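Kukbridge cell notebook – December 26, 2024

Sim work for the break room restock task, Hodier two-arm setup. Continuing from the July notes.

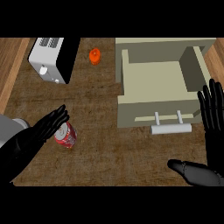 Drawer-close and can-pick now run from one policy. 81 episodes on the new checkpoint, 17 failures, mostly the left hand tipping the can. Drawer friction still guessed; need a pull gauge reading from the real unit.

Staffing side: Urneo wants the evening restock off the shift sheet by spring. The two people on it would move to Kramer line inspection, same grade. They asked who clears a jam after 8 pm. No answer yet – on-call does not cover the cell. Also asked for a stop button on the corridor side. Agreed, added to the order.

Training set is over 3,000 episodes. Rerun with lower grip force before adding more.

To do: jam procedure, one page. Check can mass, full vs. empty.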